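Salholm Evening School
Home and Workshop Storage, handout for unit 7
Small parts in boxes with a lid

Before you start

This unit continues the work from April, where we sorted the parts on paper only. Now we put them away for real. Please read the whole handout once, then begin. You will need 2 containers for each table: a shallow tray and a deeper box with its own lid. The work mat stays on the table all the time, also when you only write.

1. The tray and the box

The tray is for parts which are in use, or which wait to be checked. It is low and open, so the hand comes in easily from every side. The box is for parts which have found their place. Its walls are higher and the lid keeps the dust away, but each time you must move the lid before you can reach anything.

Many students take a tray and a box of the same colour. I advise against this. When the tray has a strong colour and the box is clear, the difference is plain even when you are tired, and small red parts are easy to find in both.

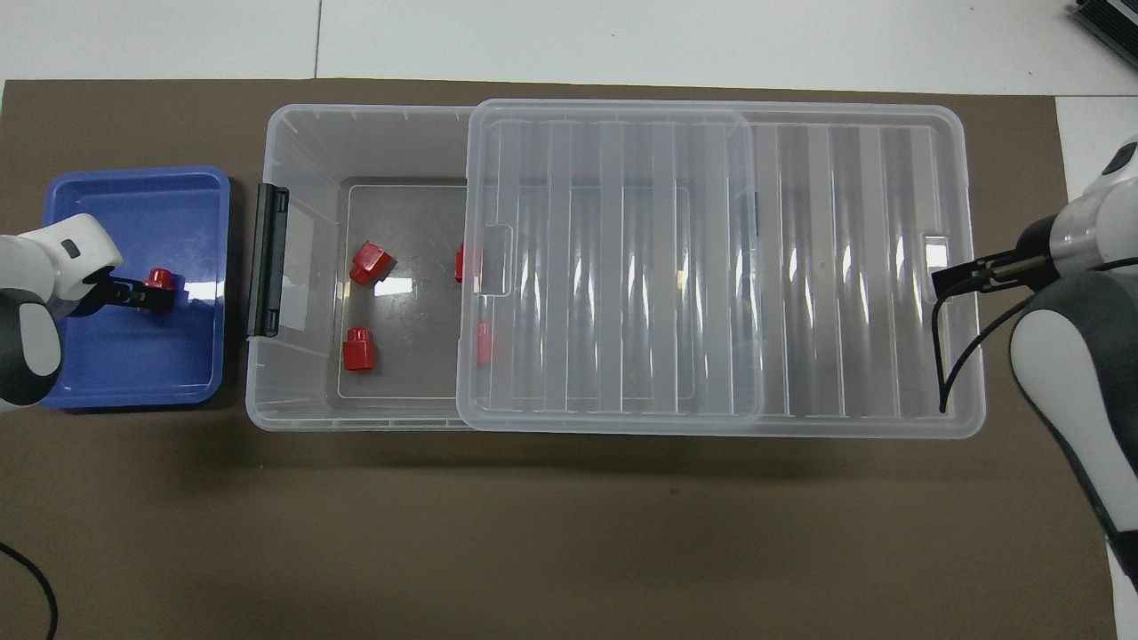
A lid can be moved to one side and left resting over the middle of the box. It is enough of an opening for small parts, and the lid does not take space on the mat. Red pieces can still be seen through a clear lid, only the colour is weaker. For long parts please take the lid off completely and lay it behind the box.

2. Latches

Some of our boxes have a latch at the short end. Open it before you touch the lid - if you pull the lid against a closed latch, the plastic will become white at the corner and later it breaks. We lost two lids from the Keskin set in this way.

3. How full is full

Parts may lie on their side in the box or stand up, this is not important at first. Important is that the lid lies flat afterwards. With 16 parts of the small size one layer is normally enough. If you need a second layer, put a sheet of thin card between.

4. The label

Write the label last. It goes on the long side, never on the lid, as lids are exchanged between boxes all the time. Use the short names from the Lulidix list, in small letters, with the unit number after them.

Homework

Choose one drawer at home and write down which things in it belong to a tray and which to a box. One page is sufficient. Bring it on June 11, 2020, to room 8.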